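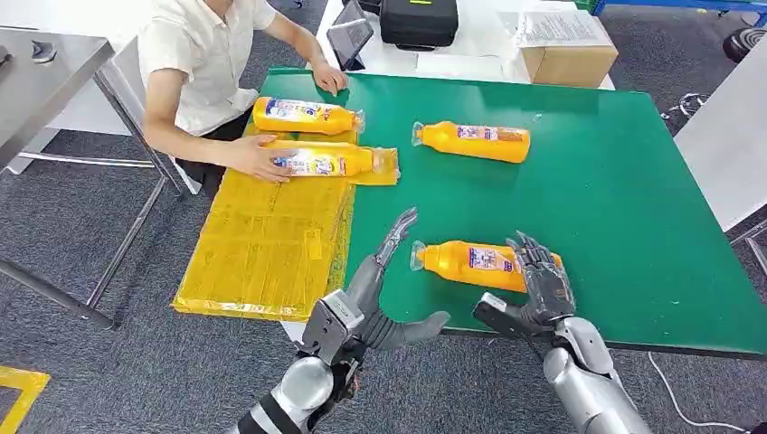 Most small packing firms that look into buying a robot give up at the same place, somewhere between the brochure and the quote for installation. Stosik, which has been selling two-armed machines to bottlers and mail-order outfits since last June, thinks it has found a way around that, and I spent a long and rather happy day at its Nurkgate workshop finding out. The company rents the thing out by the month – arms, hands, table and all – and the rent includes a person who comes and sits with it until it knows your product. That last part sounds like a nice extra until you watch it going on. An orange bottle lies on its side on a green work surface, a gray hand at either end of it, while across the table someone in a white shirt has one palm flat on the green and the other pressing down on another bottle, on top of a yellow-wrapped package. The caps are wrapped in clear film, and film is just the sort of slippery, shiny stuff that I'd want to ask about before signing anything.

So I asked. Stosik's answer is that the hands come with fingers that bend at the joints, and that a customer's awkward items are worked through during the setup visit, one after another, until the list is done. The basic plan covers 12 products. If you sell more than that (and who doesn't, these days?) you pay extra for each one, and I do think the company could be a little more generous there.

The rent is $3,130 a month, with a one-time delivery charge of $227 that made me laugh when I saw it sitting under the larger number. Ollden, the nearest rival I've tried, asks less each month but leaves the teaching to you, and Horgan won't rent at all. For a family business with a busy fall and a sleepy spring, being able to send the whole rig back counts for a great deal.

I have my grumbles. The control software is plain to the point of being glum, the manual spends four pages on unpacking and barely one on cleaning, and the minimum term is longer than I'd like. Stosik suggests the service for shops sending out at least 3,000 parcels a month, and below that I would stay with good tape and a sturdy bench for another year. Above it, ask for the trial week, and put your most annoying product at the top of the list.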